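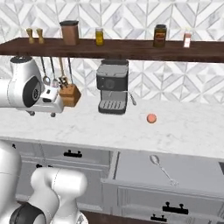

Is it worth it to replace the battery in a phone that is five years old?

For me it was worth it, because the phone still gets security updates and the new battery cost much less than a new phone.

My phone is a Sivness, the smaller model. I bought it when I moved for work, and I chose it mostly for the size. I can reach the top corner of the screen with my thumb, and this is difficult to find today. Until last winter I had no complaints. Then it started to switch off at 30 percent, always when I was outside and it was cold. At home it behaved well, so for some weeks I believed that I only forgot to charge it.

In November I was waiting for a bus and I had my ticket on the phone. The screen went black when the driver opened the door. He let me in, but I was ashamed, and in the evening I began to read about batteries.

In the settings there is a page where the phone shows the number of charging cycles. Mine showed 700. The same page said that the maximum capacity was "reduced", without any number. I would prefer a number. I asked my colleague Damir Vidmar, who has the same model, and his page says "normal", so at least I know that the word can change.

I had three possibilities. The first was the official service, where I must send the phone by mail and wait up to two weeks. They also ask you to erase everything before, and I understand why, but I use the phone to log in to my bank and I did not want to set up all of it again. The second was to buy a kit from Cinix and do it alone on my kitchen table. I watched the video for this repair two times. The back cover is glued and you need to warm it, and there is one flat cable very near to the place where you push the tool. I have big hands and not much patience. The third was the repair shop of Zbigniew Pietrzak, near the train station, and this is what I chose.

He was direct with me. He said the original battery is not sold to small shops, so he uses one from Urrego, and that after the repair I should not trust the phone in water. I signed a paper about this. I left the phone in the morning and at four o'clock I could take it back. All my data was there, also the alarms.

Now some weeks have passed. In the evening I usually have a little less than half of the battery, and before I had to charge it already after lunch. It has not switched off in the cold, but I must say that the winter was not very strong after the repair. One thing is worse. The phone shows a message about "unknown part" each time I restart it. You can close the message and it does not come back until the next restart. Fast charging works with my old Hustis charger, a bit slower than I remember, but I never measured it before so I cannot prove it.

Some people wrote me under the last post that it is better to put this money aside for a new phone. Maybe they are right for their case. If the screen was broken too, or if the updates were finished, I would not do it. My model should get updates for one more year, and after this I will look again what exists in a small size. If you know one, please write it in the comments, but nothing that folds.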